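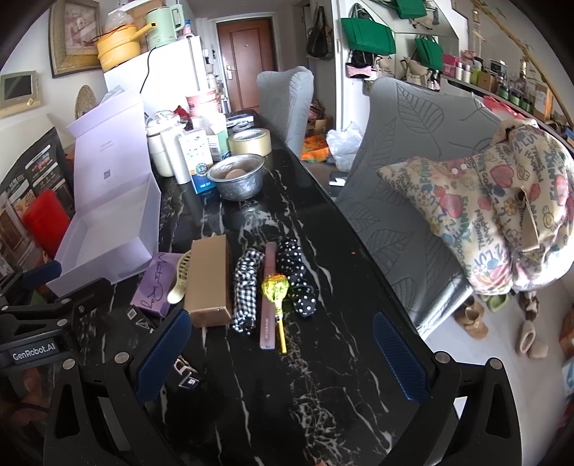 By the Tulero test desk
Updated Nov 8, 2024

About Tulero

Tulero compares grippers, wrist cameras and motion controllers for companies that need to choose one. We do not build hardware and we do not resell it.

Work began in July at the Gorkov office with one arm and 15 household objects. The object list now has 115 entries. Small, light items make up most of it: combs, scrunchies, lip gloss tubes, wrapped lollipops, eggs. Flat items on a smooth tabletop separate finger pads faster than boxes do.

Each gripper gets 60 attempts per object, split across 5 starting layouts. We log approach angle, pad contact, slip and release. Hand-held grippers are run on the same layouts as arm-mounted ones — scores are reported in separate tables.

Controller trials use the Skestolus protocol, revision 5. Camera trials follow the Zheng checklist, which covers exposure, lens distortion and dropped images.

Reports go to the client as a PDF with the raw logs attached. Hardware sent in for testing is returned with its original pads and screws.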